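Última atualização: agosto, 22h

Fio sobre dobrar roupa, porque passei a noite nisso e preciso dividir com alguém 🧵

Tudo começou com a mudança pro apê 413. O armário novo tem 2 prateleiras e eu tenho camiseta pra vestir um time inteiro (a Brisa Manríquez já me avisou que não vai emprestar gaveta de novo, justo).

Eu sempre fui do time que enrola tudo e enfia onde couber. Aí o Macario Ledesma me convenceu a dobrar e empilhar, tudo na mesma largura, peça deitada em cima de peça. Resmunguei uns três dias e agora tô viciado, gente!

O que mais me pega é camiseta de manga curta. A manga embola, a gola enruga, e quando você estica de um lado, o outro foge. Estampa no peito então, sempre quero deixar pra cima e sempre erro o lado.
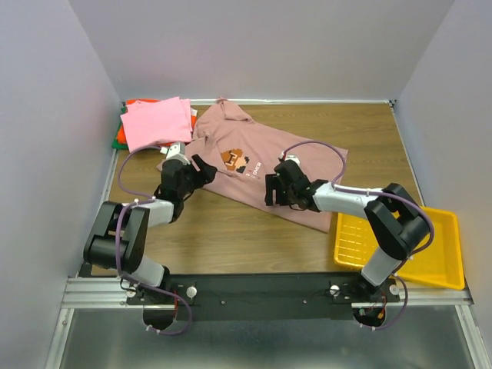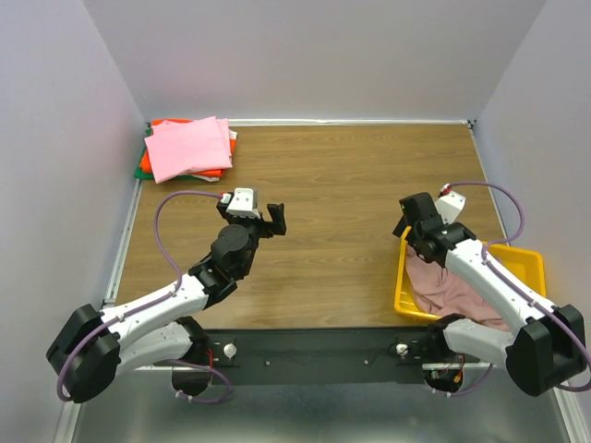
Pilha do canto, com a rosa em cima e laranja e verde aparecendo por baixo. A camiseta rosa-queimado estampada, com o "OVER", é a da primeira foto.

Aliás, eu AMO essa combinação de cores. Dá até dó de guardar no armário, queria deixar a pilha exposta que nem loja.

Dica que funciona pra mim: abrir a camiseta na mesa toda, passar a mão do meio pra fora e só então trazer as mangas. Na cama não rola, o colchão afunda e sai tudo torto.

Alguém aqui dobra em três ou em quatro? Em quatro a minha pilha fica alta e tomba. Respondam que amanhã tem as calças e eu já tô com medo 😅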